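# How We Take Care of a Robot's Fingers

October 2024

A robot arm needs care, in the same way as a bicycle. In this text I will explain how the people at Vitard look after one robot table. The table has the name Tramesa, and it has 2 arms.

## What is a gripper?

The gripper is the hand of the robot. The grippers on Tramesa have only two fingers each. They can open and close, and this is all. With this simple movement the robot must learn to hold a cup, a spoon or a toy.

When the fingers close on a thing, they must hold it strong enough that it does not fall. If the fingers are dirty or worn, the thing can slip away. So the fingers get more care than any other part of the machine.

## The care, step by step

1. First, the power is switched off. A grown-up who works with the robot does this. You must never put your hand near a robot arm that has power.
2. The fingers are cleaned with a soft cloth. Dust is small, but it makes things slippery.
3. Every screw is checked with a small key. A screw can become loose from all the moving.
4. The cables are looked at from one end to the other. A cable must have enough room to bend when the arm turns.
5. The little camera near the hand is cleaned also. It is like an eye, and a dirty eye sees badly.
6. The power comes back, and the arm moves very slowly to its starting place.

This is done every 7 days. There is also a bigger check after roughly 3000 times of opening and closing. The computer does the counting and writes it in a notebook file. Last time we looked, the number was 464, so there was still a long time to wait.

## Why are there kitchen things on the table?

After the care comes the practice. A robot that works well with a big red cup can still have trouble with a flat board, because it is thin and lies close to the table. For this reason the people use things with many shapes. Some are round, some are flat, and some have a handle.
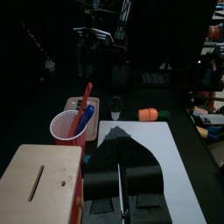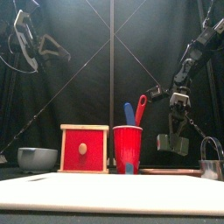
If the gripper comes down a little too far, it pushes against the table or the board. Then a person must measure again where the end of the fingers is. This measuring is called *calibration*. It is a long word, but you do it too, when you stand on a scale and first look if it shows zero.

The next big check is planned for December. Then the old finger pads will be taken off and new ones put on. The new pads come from a workshop in Flaltitz, in a small box with a number for each pad.

## Words to remember

- **Gripper:** the hand of a robot
- **Wrist:** the place where the hand joins the arm
- **Calibration:** measuring again, so that the robot knows where its parts are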